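第十一条

弗洛梅奥（Flomeo）的操作规程一共十条，贴在实验室门后，用透明胶带粘着四个角。右下角那块胶带早就翘起来了，每次有人推门，纸就响一下。

我到这里上班的第一天，组长让我站在门后把十条抄一遍。她说抄过的人记得牢一些。我抄了一上午。第一条，上电前确认急停按钮可用。第二条，机械臂运动时，人不得进入黄线以内。第三条，夹爪持物时不得断电。往后是线缆、桌面、记录表、交接班。第十条只有四个字：如实记录。

我的工作是写记录表。操作员坐在那边遥控机械臂，把桌上的东西夹起来，放到另一个地方，做完一遍，我在表上写一行：编号、物品、结果、备注。结果栏只能填“成”或者“不成”。备注栏很窄，写不下几个字。

一个批次是800行。头几天我写得手腕疼，后来习惯了，能一边写一边听空调的声音。

春天的时候，塔尔斯卡（Talska）那边来了通知，说要统一各个站点的标准，派一位审核员过来住一个星期。审核员带着一只灰色文件夹，每天八点四十到，坐在我旁边的椅子上，不怎么说话。她看机械臂，也看我写字。

第一天下班前，她翻了我的表，问：“这一行，碰倒了杯子，为什么填‘成’？”

我说任务是夹起绿色的小块，小块夹起来了。

“杯子呢？”

“杯子不在任务里。”

她点点头，在文件夹里写了一句话。我看不见写的是什么。

第二天她问操作员，桌上的东西由谁来摆。操作员说谁有空谁摆。她问按什么摆。操作员想了想，说随便摆，规程里没有写。她又写了一句。

第三天她自己动手摆了一次。玩具香蕉挨着盘子，番茄酱瓶横着放，杯子倒着放。摆完她退到黄线外面，看了一会儿，又走回去，把橙子片往里推了一点。操作员问她为什么推那一点。她说在她家里，东西掉到地上多半就是差那么一点。

那天做得很慢。夹爪合上，松开，又合上。我等着写字，笔帽咬在嘴里。审核员把椅子往后挪了挪，说：“你们平时也等这么久吗？”

操作员说，有时候更久。

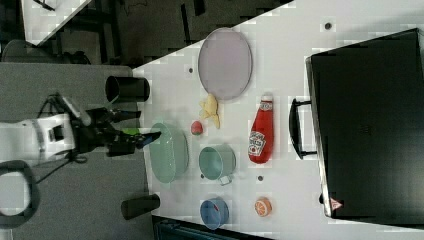

夹爪夹着绿色小块，停在桌沿上方。

第四天出了一件事，不大。下午换班，接班的操作员赶时间，没有等夹爪放下东西就去按停止键。按第三条，这是不允许的。小块掉在地毯上，没有声音，滚到椅子底下。接班的人弯腰去捡，一只脚踩过了黄线。按第二条，这也是不允许的，那时候臂已经停了，可是第二条没有说停到什么程度才算停。

他捡起小块，看看我，又看看审核员。审核员在看窗户。

我的笔停在结果栏上。那是第822行。这个批次已经超了，组长让多做一些，留着替换写坏的。也就是说，这一行不写也没有关系，撕掉也没有关系，总数照样够。

接班的人说：“这行算了吧。”

他的意思很好懂。他上个月刚转正，违反两条规程要写说明，说明要贴在公告栏上，贴一个月。公告栏就在茶水间门口，谁打水都要经过。

我把笔帽套上，又取下来。我想起抄规程的那个上午，抄到第十条，我还觉得这一条真省事，字最少。

后来我写了：822，绿色小块，不成。备注栏写：换班时掉落，一人过线。字挤在一起，最后一个“线”字写到了格子外面。

接班的人没有说话，回到座位上，把急停按钮检查了一遍，开始做下一个。他做得很好，一次就成了。我写823，成。

晚上我在车站等车，他也在。我们站得不远。他问我吃不吃橘子，从包里摸出两个，给了我一个。橘子有点酸。他说他妈买的，买了一箱。车来了，他坐前面，我坐后面。

第五天，审核员把灰色文件夹交给组长，两个人关着门谈了一个小时。出来以后，组长叫我们都过去，说新的规程下个月印出来，改动如下：备注栏加宽一倍；碰到任务以外的物品，单独记一栏；摆放物品要照着摆放表，摆放表由各站点自己起草；“停止”指电机断开且指示灯变为白色。

还有一条是新加的，第十一条：换班时留出三分钟，三分钟内任何人不得催促。

有人问，那份说明还贴不贴。组长看了审核员一眼。审核员正在穿外套，一只袖子还没找到。她说，规程上写了贴，那就贴，不过规程没有写说明要写多长。

接班的人写了一行半。贴了一个月，到五月取下来，公告栏上留下一个颜色浅一点的方块。

审核员走后，我在她坐过的椅子上捡到一支铅笔，削得很短。我问组长要不要寄回塔尔斯卡去。组长说邮费比铅笔贵，让我放进抽屉。第二年审核员又来，还是那只灰色文件夹，我把铅笔还给她，她看了看，说这不是她的。

铅笔现在还在抽屉里。新规程也贴上了门，用的还是透明胶带，四个角，加上中间一条。新来的人照样站在那里抄，抄十一条，比我那时候多花十来分钟。有一个人抄到最后停下来问我，三分钟从什么时候算起。

我去翻了规程，里面没有写。我让她记在备注栏里。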